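Elemier bin-picking cell, seen at the Statdale open day
Reviewed Friday, October 18, 2024

Rating: 3.5 out of 5

Statdale opened its integration shop to visitors for one afternoon, and I went mainly to look at the Elemier cell. We have been shopping for a way to pull mixed small parts out of bins at work, and the brochure makes it sound like a solved problem. I wanted to stand next to one for a couple of hours and see how it ran with people asking questions and getting in the way.

Parking is behind the building. Sign in at the front desk, where they give you safety glasses and a badge. The tour groups are small, and if you come late in the day you may get the floor mostly to yourself. I did, for the last half hour.

Elemier is sold as a package: the picking software, a gripper, the mounting hardware and two days of setup. You supply the arm and the bin. Talha Shaikh ran the demonstration and was direct about what the package covers. If your arm is on their supported list, the software talks to it without extra work. If it isn't, you pay for a driver and wait.

The job on show was simple. Reach into an open metal bin, pick up an item, lift it clear, put it down, go again. The items were a mix of toy blocks and odd shapes, so it was a fair test of parts that don't look alike. Nothing was sorted or laid out in rows.

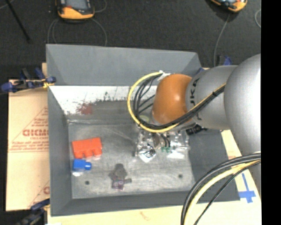

I kept a tally while I was there. Over 61 attempts it missed two times on the first try and got both on the second. That is better than I expected. The misses were both close to a wall, where the gripper has to come in at an angle and the arm slows way down. Away from the walls it was steady and not in a hurry.

Speed is my main complaint. The best cycle I timed was 28 seconds, pick to pick. Talha said the demo was set to run slow with visitors on the floor, and I believe him, but he wouldn't put a production number in writing without seeing our parts. I can't score it on a number I don't have.

The other thing to look at is cable routing. There is a lot of cable at the wrist on a setup like this, and it all has to move when the wrist turns. I asked Yu-ting Kuo, who handles service calls, how often it needs attention. She checks it at every visit and tells customers to look at it weekly. Put that in your maintenance plan before you sign anything.

The software screen is easy to read. You get a live view of the bin, the chosen grasp, and a log that says why a pick was rejected. I changed the approach height myself after a minute of instruction. The log exports to a plain text file, a feature the Jotuleo system we tried in July did not have.

Good: high pick rate on mixed items, clear software, staff who answer the question you asked.

Not so good: slow near bin walls, no firm cycle time, driver costs extra for unsupported arms.

I would go back with a box of our own parts, and they offered to run them.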